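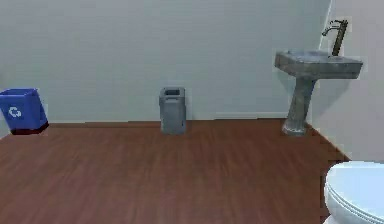

我在Enuren旅舍的客房部干了好些年，今年一月起，我们组开始在模拟房间里给清洁机器人排活，我越干越觉得这是客房工作这些年碰到的最好的一件事！以前带新人靠嘴说，师傅怎么做你就怎么做，现在得把每一步拆开，先后顺序要讲得出道理。就拿卫生间来说，蓝色带循环标志的回收箱和灰色的小垃圾桶都靠着后墙，哪样东西该进哪一个，我们闭着眼都知道，可真要写成规则，四个老员工吵了一下午。吵得好啊，吵完才发现大家的做法根本不一样，有人一直把湿纸盒扔进回收，有人从来不扔。

栏目：工作与技术 / 读者来稿

系统是Bultex做的，任务清单现在有475条，大半出自客房员工之手。我的同事Oľga Bednárik一个人就写了70条，她从前连排班表都懒得看，如今开会抢着发言，说床底要先看再扫，说椅子挪开以后必须归位（她为这个“归位”跟工程师磨了三回）。
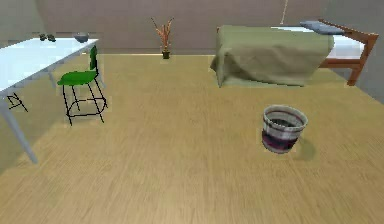
我喜欢的正是这种变化。手上的经验第一次被当成专业知识，有人记录，有人追问，写进去还署名。腰不好的同事也多了一条路，上午铺床，下午坐下来审任务，工资照旧。

当然也有让我不放心的地方。主管Štefánia Tóth算过，全年大约有1,840个工时可以交给机器。省下来的时间归谁？我主张拿去做培训，再把每人每天的房间数降下来，这话我当面跟她讲过，她没答应，也没回绝。要是最后只是少招几个人，那前面写规则的人心里肯定凉半截。

所以我劝别家旅舍的同行，有机会就早点参与，别等机器进了走廊才去看说明书。规则怎么写，现在还有得商量，署名和工时的事也趁早谈。我下周接着写阳台那一部分，花盆到底算不算障碍物，组里又吵起来了！

本站使用Cookie以改善您的浏览体验。继续浏览即表示您同意我们的Cookie政策。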